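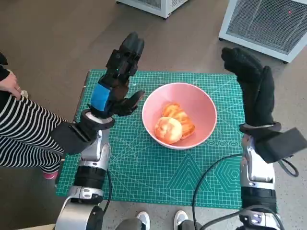 What should a first budget for a two-arm cell include?
Four items: arms, hands, mounting and spares. Riller lists each as its own order line. The hands are priced per side, so a two-arm cell carries 2 hand lines.

Are cables part of the hand price?
Only the standard set, part 3093. Longer runs are quoted by Greco and should be entered under mounting.

How often do gloves need replacing?
Plan for a new pair every 400 hours of handling work. Gloves are a consumable and are not covered by the Zula service contract.

What is the lead time?
Arms ship in 13 weeks from receipt of a signed order. Hands ship separately and may arrive first. Orders for delivery in November must reach us by Thu 30 July.

Can we lease?
Leasing is handled by Canden on fixed terms. The rate covers arms and hands. Floor fixings, work surfaces and training stay on your own budget.

Who approves changes to a quote?
Send them to Tiziana De Luca in Sales Support, with the quote number in the subject line. A revised quote replaces the earlier one in full.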